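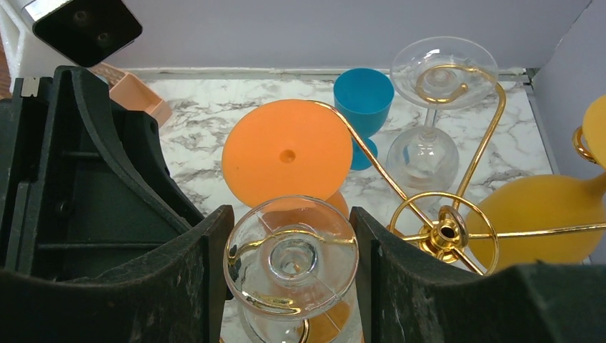 A clear glass goblet with thin gold-colored wire, seen from above

A goblet is a drinking vessel with a bowl set on a stem and a foot. The word came into English in the Middle Ages from Old French gobelet, a small cup. It is used loosely today for most stemmed glasses with a wide bowl, and in the restaurant trade it usually means a water glass. A chalice has the same general form, but that name is mostly kept for vessels used in worship.

Form

The bowl may be round, tulip-shaped or straight-sided. The stem keeps the hand away from the bowl, so that a cold drink warms more slowly. The foot is normally a flat or slightly domed disk. On older blown glasses the edge of the foot was often folded under, which made it thicker and less likely to chip. Stems have been plain, knopped, cut into facets or made with twists of air or white glass inside them.

Materials

Early goblets were made of pottery, wood, horn, bronze, silver and gold. Glass ones were known in the Roman world but were costly. From the 15th century Venetian makers produced a very clear soda glass called cristallo, which was thin and could be worked into elaborate stems. Lead glass, developed in England in the 1670s, was heavier and better suited to cutting. Pressed glass, made in a mold, became common in the United States in the first half of the 19th century and brought the price of table glass down sharply.

Manufacture

A hand-blown goblet is made in stages. The bowl is blown first, on the end of an iron pipe. A small gather of hot glass is added to the base of the bowl and drawn out into a stem, and a second gather is shaped into the foot. The piece is then cooled slowly in an oven called a lehr. Machine-made goblets follow a similar order, though some are pressed or blown with stem and bowl in one piece.

Clorkham glass

The town of Clorkham, on the Tamar, had a glassworks that made goblets for inns and private houses. Its best-known pattern, the Tokard, has a deep round bowl, a short stem with a single knop and a folded foot. Surviving order books list 102 patterns, 7 of them goblets. The works closed in June 1931 and its molds were sold. The town museum holds 366 pieces, most of them table glass, and shows part of the collection on the ground floor. Tokard goblets are seldom marked and are often confused with the later Lui pattern, which has a longer stem and no fold in the foot.

Care

Plain goblets can be washed by machine if the stems are held clear of one another. Gilded, painted or old lead glass should be washed by hand in warm water. Goblets are best stored upright, as the rim is the weakest part.

See also: Beaker, Chalice, Rummer, Tumbler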